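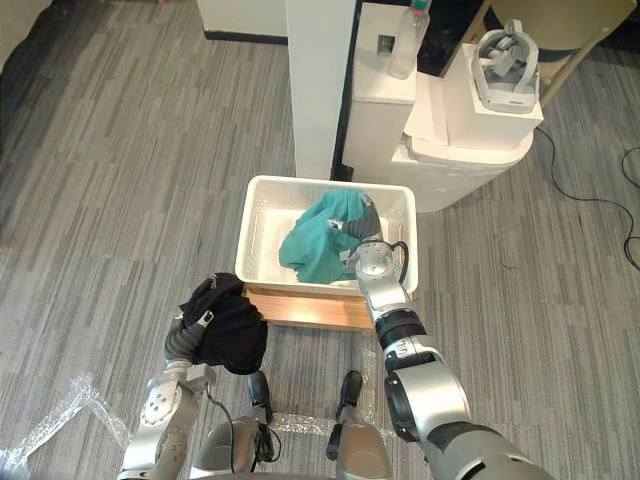

Search datasets, models, docs
Sort by: relevance

sornuvix-cloth-grip

Maltevine manipulation notes, by R. El Sherbiny
Updated June

## Summary

Trials of two finger sets on the same pair of arms, handling household cloth. The task is one of picking a garment or towel, lifting it, and moving it into or out of a low basket. The data was collected to choose between finger sets for later folding work. It was not collected to train a general policy, and the splits reflect that.

## Contents

- 900 episodes, both arms recorded in every episode
- 4 cloth classes: thin woven, thick woven, knit, mixed bundle
- head view and wrist view, stored as separate streams
- joint positions, gripper opening, commanded gripper force
- one outcome label per episode: `held`, `slipped`, `missed`, `double`

`double` means the fingers closed on more than one layer when the instruction asked for one.

## Finger sets

Set A is the stock finger. Set B is the Sornuvix narrow finger with a replaceable pad. Pads were changed every 126 closures. Episodes recorded before a pad change are flagged `pad_old`. Filter on this field before comparing slip rates, or set B will look worse than it is.

The force limit is the same for both sets. Closing speed is not. Set B was run slower after early trials showed it pushing thin cloth away before contact.

## Wrist view

Expect heavy occlusion. With thick cloth or a mixed bundle, the fingers are often hidden for most of the grasp, and exposure swings when fabric covers the lens.
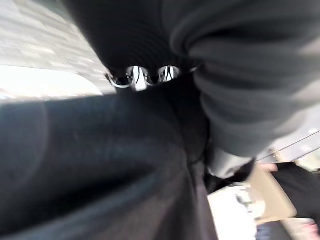 Blur is worst at close range. We did not remove these episodes. A blur score is given per image in `wrist_quality.csv`; nearly 3000 images fall under the default threshold and are skipped by the loader unless `keep_blur=True`.

Autofocus was tried and dropped. It hunted on dark fabric and added delay to the stream.

## Known problems

- Gripper opening drifts on the left arm. Use the corrected column, `grip_l_cal`.
- Outcome labels were assigned from the head view. A slip hidden by the cloth may be labeled `held`.
- Knit is underrepresented in set A.
- Controller logs use a different clock. Align with `sync_offset` in the episode header.

## Loading

Run `python load.py --split over --arm both`. Over is the name of the held-out split, which contains only lifts that clear the basket rim.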